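Archive > Members list > Workplace and shifts > Re: What happens to the sorting table

From: Sajib Biswas
To: members list
Date: 17 September 2020
Subject: Re: What happens to the sorting table

> I read in the minutes that Jornbridge will get the same arms as
> Sevstead before winter. Can anyone from Sevstead tell us what it
> has meant for the people on the table? Management says no jobs go.
> We heard the same words when the conveyor came, and then the
> evening shift was gone in a year. Please write plainly, we have
> 12 people here who are worried.

Dear colleagues at Jornbridge,

I will try to answer, but please remember I speak only for my own shift. I have worked at Sevstead for seven years, and most of that time I stood at the sorting table. English is my third language, so excuse me if something sounds too hard or too soft.

The arms started with us in July. Before that we were 13 people on the day shift. We are still 13, this is true. But the work is divided in another way now, and I think you should ask about this before you ask about the number of jobs. Four of us are at the table with the arms. The others were moved to packing and to the receiving dock, where the lifting is heavier. Two of my colleagues have bad shoulders and they did not choose the dock.

The table itself is simple. There are coloured bins on it, and the arms work between them with the tools they hold.

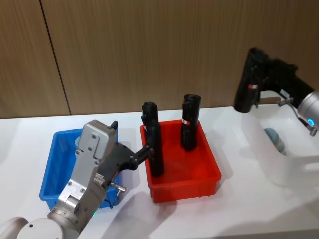
Table 2 at Sevstead, both arms at the bins, day shift.

My own job now has the title "cell attendant". I fill the bins, I take them away, and I write down each stop in the log. When an arm stops, I must press the reset, look at what is wrong and start again. On a bad day I had 28 stops. It is less tiring for the hands than before, I admit it, and my wrists do not hurt in the evening. But it is tiring for the head. You wait, and you must be awake while you wait. Also we used to talk across the table, and now the places are farther from each other and we talk only at the break.

About training: we got one day from Acharya, the firm that installed it. It was a good day but too short, and the manual was only in English. Ask for a second day after the first month, when you know what your questions are. Ask also that the attendant work gets its own pay grade. We did not ask in time, and our labour agreement still has us as sorters. The Tilow site put it in writing before the start and they have the higher grade.

One more thing is the rotation. Please do not let the same four people stay at the arms. We now change every second week and the mood is better since then.

If it helps, I can send you our rotation sheet and the letter we wrote about the dock work. Write to me directly, the list does not accept attachments.

With friendly greetings,
Sajib Biswas
Sevstead, day shift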